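4.3 Preparing the room and the hand-held grippers

This section applies to paired hand-held grippers (left and right) used to record demonstrations for later playback on a Loter arm. It covers the work area, the operator and the pre-session check. Calibration is covered in 4.4.

CAUTION: Do not start a session on stairs, on a ramp or within 1000 mm of a raised floor edge. The operator watches the fingertips and will not see the drop.

Work area

1. Walk the full area the operator will use. Remove bags, helmets, baskets and loose packaging from the walking path.

2. Mark the edge of any platform or step with high-contrast tape. Tape must be visible from both levels.

3. Push rolling chairs outside the marked area and lock the casters where a lock is fitted.

4. Check the light. Direct sun from floor-length windows can wash out the camera view, so draw the blinds or turn the task away from the glass. Ceiling lights stay at one setting for the whole session.

5. Tell everyone in the room, including people on upper levels, that cameras are running. Anyone who objects must be able to leave before recording starts. Log this on form 449.

Note: In open rooms with a mezzanine, post the recording notice on both floors. The Norðdahl site keeps a second notice at the door.

Operator

6. Fit the wrist straps before picking up the grippers. A strap should allow one finger between strap and skin.

7. Tuck in or roll up loose clothing. Fabric hanging near a lens will appear in every clip and may catch in the fingers.

8. Route any cable behind the forearm with enough slack for a full reach. It must not touch the floor while the operator is walking.

CAUTION: Keep bare fingers out of the notch between the finger pads. The pads close under spring force when the trigger is released.

Pre-session check

9. Inspect the finger pads on both grippers. Replace a pad that is torn, glazed or lifting at the seam. Pads come as a pair - never replace one side only.

10. Clean both lenses with a dry cloth.

11. Hold the grippers at chest height and record for 30 seconds without moving. Play the clip back. Reject it if either view is blurred or drops out.

12. Enter your initials and the start time in the session log.

Breaks and faults

Stop for a break after every 590 clips or when the operator asks, whichever comes first. If a gripper is dropped, end the clip, mark it as rejected and repeat steps 9 to 11. Report cracked housings to Jytte Nørgaard at the Vullavside workshop.
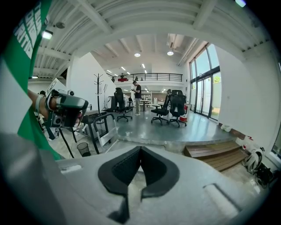

Can one operator run a session alone?

A second person has to be in the room whenever the work area includes a platform or steps. On a level floor with no raised edge, one operator may work alone, provided steps 1 to 12 are complete and logged.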